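Sodley's Repair Night Is Back, and It Needs a Bigger Room

Thursday, September 28, 2023

If you have a lamp that quit on you or a coat with a dead zipper, good news: the free repair night on Duvon Street is running again after a summer off, and I went over to see how it's going. Short version — it's packed!

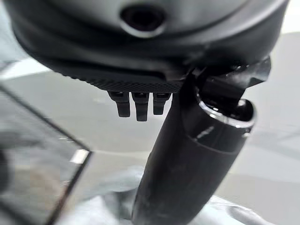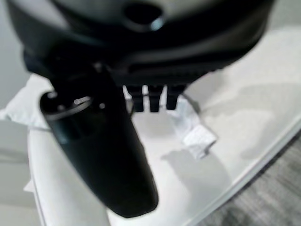
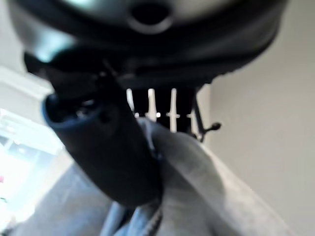 Dark housings, each with a round opening near the top.

By the Neighborhood Desk reporter, Sodley Weekly

I got there ten minutes after the doors opened and the line was already out past the bike rack. The sign-in sheet had 40 names on it before I found a pen that worked. Last spring a good night brought in 30 people, so you can see why the organizers were dragging extra folding tables out of the closet (I carried one, badly).

The idea is simple. You bring in something broken, you sit down with a person who knows how to fix that kind of thing, and the two of you have a go at it together. You pay for parts if you need them. The help is free, and so is the coffee, although I'd bring your own mug.

I brought my toaster, which has been popping up early since my last apartment. The woman at my table had me unplug it, turn it over and shake it, and I'm embarrassed to tell you how many crumbs came out. We cleaned the catch with a little brush and she sent me home to try it. So far, so good, and I've had toast three days running.

The sewing corner had the longest wait. Somebody had come with a whole garbage bag of jeans, and the two menders there were cheerful about it but did ask her to pick her favorite pair. Bikes are outside under the awning, weather permitting. Phones and microwaves are a no for now, so please leave those at home.

Now, about the room. The old Farent shoe store holds 130 people with the tables folded up and a lot fewer with them out. The group has asked the town for use of the Tlapale Hall basement, where there's more space, better light and an elevator. The town says it will give an answer before the next session. There's also a small grant request in for $300 to cover thread, fuses, glue and a second soldering iron, the first one being in constant demand all evening.

I hope they get the basement. I also hope they keep the chalkboard by the door, where people write down what they got working. When I left it said two fans, a music box, a rice cooker and "Dad's radio!!" in big letters.

Sessions run every other week from 6 to 9 p.m., and sign-in closes at 8. One item per person on busy nights, please, and bring the power cord if it comes off. I forgot that once with a sewing machine and had to walk all the way back home for it.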